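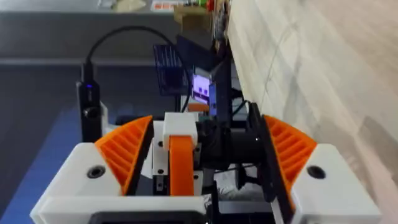
Two orange ribbed fingers, open, with a white block between them.

The Long Take Gets a Budget

Engström runs 82 minutes and contains, by the production's own cutting list, 1209 shots. The film that its director made immediately before it, Carkex, ran longer and contained fewer than half as many. Both were shot in the same northern port, with the same lens package and largely the same crew. The difference in cutting rate is the first thing a viewer notices, and it is worth looking at how it came about.

Carkex was a slow picture by design. It followed a harbor pilot through one winter, and most of its scenes were covered from a single position with the camera locked off. Critics who liked it praised the patience of the staging. Those who did not said that the pilot's inner life had been left to the weather. It opened on two screens, moved to eleven, and was gone in five weeks. Its second life came through a subscription service, where the completion rate was apparently high enough to get the next film financed.

The new film began as another slow picture. Engström is a surname, that of a family of ship breakers, and the script concerns the three weeks in which the family's yard is inventoried and sold. An early assembly of the material lasted just over four hours. It kept nearly all of the dialogue scenes whole, and it kept the yard scenes at the length in which they were shot, so that the dismantling of a ferry's stern took up nine minutes without a line of speech.

That assembly was screened in September for the backers. The notes that came back asked for a shorter film, which was expected, and did not say how to make one. The usual approach would have been to remove scenes. The editors removed four, all of them set in the bank. Everything else was kept and reduced from the inside. Conversations lose their greetings and their exits. A character asks a question in the kitchen and gets the answer on the slipway, with a change of clothes to show that a day has passed. The method is an old one in comedies and thrillers, and it is seldom used on footage staged to be watched in one piece.

The result is uneven. In the first half hour the cuts fall against the rhythm of the playing. Actors who were directed to hold a silence are interrupted during it, and the new shot often shows nothing that the old one did not. A long dinner scene suffers most. It was plainly blocked for one camera at the end of the table, with the oldest daughter facing away from it until she turns to speak. The turn should be the event of the scene. In the finished film we have already seen her face four times.

The second half is better, and the reason is mechanical. Once the sale is under way the story breaks into short tasks: tagging, weighing, loading, signing. These hold up well under fast cutting. The auction sequence uses more than a hundred shots in six minutes and is never confusing, even though it has to keep track of three bidders and a crane. 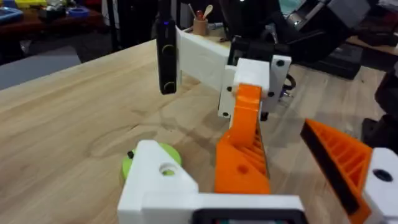
Orange finger at right, pale wooden tabletop behind.

Sound does a good deal of the repair work. The location recordings were evidently good, and the mix lets them run under the cuts for much longer than is normal. A winch started in one scene is still turning two scenes later. The yard's generator is given a pitch close to that of the only music in the film, a harmonium piece heard three times, and the two are allowed to blur. Viewers who see the film in a room with poor speakers will lose this, and with it most of the continuity between the early scenes.

The photography is less adventurous than it was in Carkex. The earlier film was shot almost wholly in blue light, before sunrise or after sunset, and took a long time to shoot as a consequence. The new one accepts the middle of the day. Rust, wet concrete and orange work clothes are shown in flat overcast with little grading. The interiors are darker than they need to be. In the office scenes it is hard to read the documents on which the plot depends, and one of these, the letter from the insurer, has to be read aloud twice.

The acting is consistent. The parts of the two brothers were given to performers with long stage careers, and they play at a level that carries across a room. The daughter is played much smaller. Where the film uses wide shots the contrast works in her favor, as the eye goes to whoever is moving least. In close-up the brothers look overemphatic, and the recut has given them a great many close-ups.

The question for distributors is which audience the film has been made for. People who admired Carkex will find less of what they admired. People who found it too slow are unlikely to know that this one moves faster. Ruron, which holds the rights outside the Nordic countries, has so far dealt with the problem by not mentioning the earlier film on the poster or in the trailer. The trailer uses eleven shots from the auction and two from everything else.

Results at home give a partial answer. The film sold 3757 tickets in its opening weekend, compared with 1731 for Carkex over the same period, on a larger number of screens. The average per screen was slightly lower. The drop in the second weekend was modest, and the theaters that kept the film were the smaller ones, with a single showing in the early evening.

There is also the matter of the long version. The four-hour assembly was never mixed or graded, but it was shown once more, with temporary sound, at the Pleltora archive theater in a season on unfinished work. I saw it there a week after seeing the release print. It is too long, and the bank scenes are as dull as the editors judged them to be. The dinner scene, played in one shot, is the best thing in either version. The ferry sequence is second, and at nine minutes it does not drag. An edit of two and a half hours, keeping those two passages intact and the auction as it now stands, could be made from the existing material without additional shooting.

No such edit is planned. The director is preparing a third film in the same port, to be shot with two cameras from the first day. Engström opens in selected theaters in February 2019, in the 82-minute version only, with subtitles.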